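Energy-saving gadgets and tips for the home workshop: which ones hold up

By Reshma Khumalo
October 19, 2019

Every fall the same advice goes around, usually with a product at the end of it. I run a small shop off my kitchen in Lornholm and I pay the electric bill myself, so I read these lists with one hand on my wallet. Some of the tips are fine. A good many are worth pennies.

Unplug your chargers

You'll see this one first on nearly every list. Do it if you like. A modern phone charger with nothing attached draws so little that a whole year of it may not buy you a cup of coffee. Older chargers, the heavy ones that feel warm when idle, are a different story. Put your hand on it. If it's warm with no battery in it, pull the plug.

Cordless tool chargers deserve more suspicion. I had a two-bay Pendby charger that stayed warm day and night, battery or no battery. It now sits on a switched power strip with the radio, and I turn the strip off when I leave.

Plug-in "power savers"

These are the little boxes with a green light that promise to clean up your current and cut your bill. Home customers are generally billed for the energy they use, and that box doesn't change how much of it your water heater needs. My neighbor bought 2 of them. Her August bill looked like every other August bill. Save your money.

Space heaters

A 1,500-watt electric heater puts out the same heat whether it costs $20 or $100. The expensive one may be quieter, or have a better thermostat, or look nicer next to the bench. Those are decent reasons to buy it. "Uses less power for the same heat" is a reason to put it back on the shelf.

What does help is heating yourself and leaving the rest of the garage cold. A rubber mat underfoot made more difference to me than my last heater did. Plug heaters straight into the wall, never into a strip or a thin extension cord, and keep them well away from sawdust and finishes.

LED bulbs

Yes, do this. I was slow to come around and I was wrong. Change the lights you leave on longest first, and leave the closet bulb until it burns out. Ignore the lifetime printed on the box, though. I've had bulbs die early in closed fixtures, where the heat has nowhere to go. Look for one marked for enclosed use. For bench work I like 3,000 K in the evening, but that's taste.

Small solar panels for the shed

The Stokmont catalog shows a folding panel next to a table saw. Read the small print. A 100-watt panel makes 100 watts in full sun, square on, and a saw wants far more than that. What a panel that size can do is top up a battery through the day for a light and a phone. For that job it's pleasant to have, if the shed has no power and the roof isn't in shade.
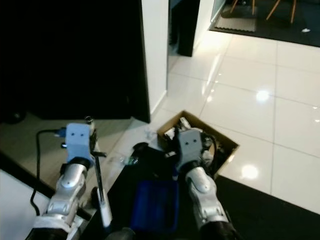 A long, slim tool with a white handle and a metal shaft.

Buy the meter first

A plug-in watt meter is the one gadget I'd tell anybody to get – or borrow, as the Drummond library lends them out. Leave it on the fridge for a full day, then the dehumidifier, then whatever you've been blaming. Mine showed the old chest freezer in the garage was eating more than all my tools put together. I'd spent years switching off the radio.

A few cautions. Don't run big motors through a cheap meter without checking its rating. Don't trust a reading taken over five minutes on anything that cycles. And if an outlet or plug feels hot, stop there and call an electrician.

Fridge and freezer

Vacuum the coils if you can reach them. I can't promise you'll see it on the bill, I didn't, but the compressor on mine got quieter. The dollar-bill test on the door seal is only so-so; a seal can grip a bill and still leak at a corner. Check the corners with a flashlight shut inside and the kitchen dark.

Filling empty freezer space with jugs of water keeps things cold longer in an outage. As a way of cutting daily use, I've never been able to measure it.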